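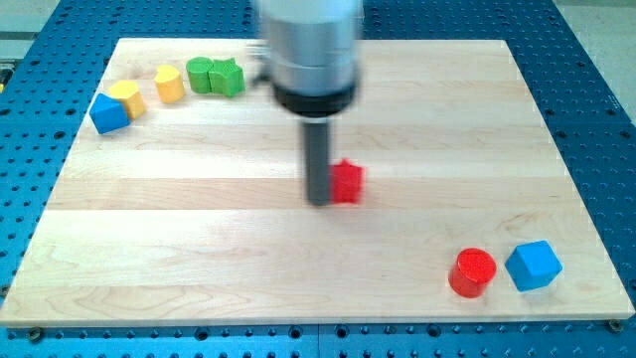 Shape blocks: sort by color or by shape?

Started by maplecrumb - 14 replies, 488 views

maplecrumb
Got a set of painted wooden blocks for my niece: cubes, cylinders, hexagons, hearts, stars. The box says "sort and learn" and leaves it there. I have been lining them up by color. My brother says this is barbaric and shape comes first. Which is it?

gussetandpin
Color. A two-year-old can see red from across the room. Hexagon is a word for people with jobs.

Filtavach_Dad
Shape. If you sort by color the heart ends up next to the hexagon because they both happen to be yellow, and what has the kid learned? That hearts and hexagons are cousins.

gussetandpin
They are cousins. They're both in my vacuum.

Zhiqiang Mao
I taught preschool for a long time and the answer is whichever one the child starts doing. Put five on a board, not the whole box. If you dump all 80 out you have taught her to throw.

maplecrumb
Five I can manage. Does the board matter? I was going to use the carpet.

Zhiqiang Mao
Carpet is bad, the stars tip over. Any flat piece of wood is fine. Pale is good, the colors show up on it.

Filtavach_Dad
I'd go with maple. Mine is strips glued up, sanded to 100 and then I lost interest. Check any screws at the corners, they should sit flush or little fingers will find them.
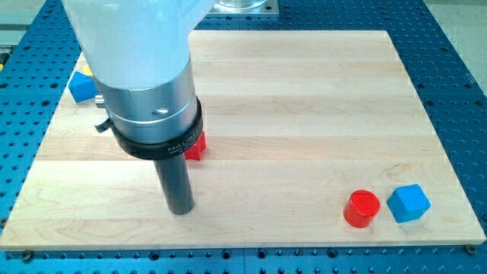 oldprosser
Re: Shape blocks: sort by color or by shape?
I disagree with the five rule. My grandson got the whole Willel set at once and he was fine. He sorted them into "mine" and "also mine."

gussetandpin
Finally, a system.

Zhiqiang Mao
I'll give you that some kids like a heap. Most of the ones I had just sat down in it.

maplecrumb
Update: tried five on a cutting board. She put the red cylinder in her boot and wouldn't discuss it. My brother is counting this as a win for shape - I don't see how.

Filtavach_Dad
Cylinder, boot. Both tubes. Shape wins.

gussetandpin
What color was the boot?

maplecrumb
Red.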